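Robot vacuums and round tables: what to check after a jam

Our robot vacuum stopped dead under the round table in July and sat there beeping until the battery went flat. By the time I found it, the motor housing was too warm to hold. It had swallowed a charging cable and kept on pulling. The repair at Delorme in Uvholm took 7 days, and I have done things differently ever since.

Switch it off first. Use the switch on the machine itself, as pausing it on the phone leaves it live. Ours started up again while my fingers were near the brush.

Turn it over on a towel and take out the main brush. Cut wound threads along the groove with small scissors. Pull the side brush straight up, and wipe the wheel axles, where hair packs in tight.

If the casing is hot, smells or has swollen anywhere, don't put it back on the dock. Move it on to tiles or outside if you can do so safely, and ring the shop. Jacqueline Guérin at Delorme told me they had 2 in that week that had been charged again straight after a jam.

Leads are the usual trouble. Lift them off the boards before each run – phone chargers, lamp flex, the lot. A cable lying loose along the floor is just what the brush will catch.

Small things matter too. Pen caps and bottle tops go up into the brush box and wedge there. Walk along the foot of the walls and any glass panels, as that is where they roll.

Glossy black tops and dark floors can upset the drop sensors on some models. Wipe the sensor windows with a dry cloth. If it still halts in the same spot, mark that patch as a no-go area in the app.
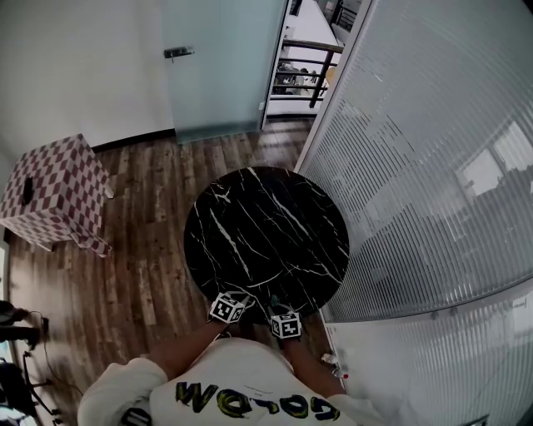 Round table with a black marbled top, on a plank floor. Check for trailing cables and small items along the glass.

Lastly, write down the error code before you reset anything. Ours was 424, and it was gone from the screen after the restart. The shop asked for it straight away.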